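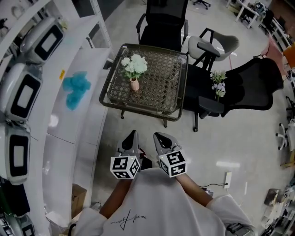
8 de julho: moedas de Gultitz, segunda caixa

Hoje consegui, enfim, voltar à caixa que veio de Gultitz e que andava à minha espera desde janeiro (que saudades destas peças!). Abri três saquetas de dracmas partas, todas do mesmo tesouro, e passei a manhã inteira agarrada às legendas gregas do reverso, que estão bem mais gastas do que o catálogo Dawber dá a entender.

A 2.502 é a que me encanta: arqueiro sentado, virado à direita, e um monograma que eu leria como da mesma oficina das duas de Etbridge. Digo leria, porque com luz rasante o traço do meio quase desaparece e não quero entusiasmar-me antes de tempo.

Pesos anotados na ficha, falta o eixo dos cunhos. Quem pegar nisto a seguir, por favor não misture as saquetas com as de Grekley, que são elimaidas e têm etiqueta parecida. Amanhã peço os moldes.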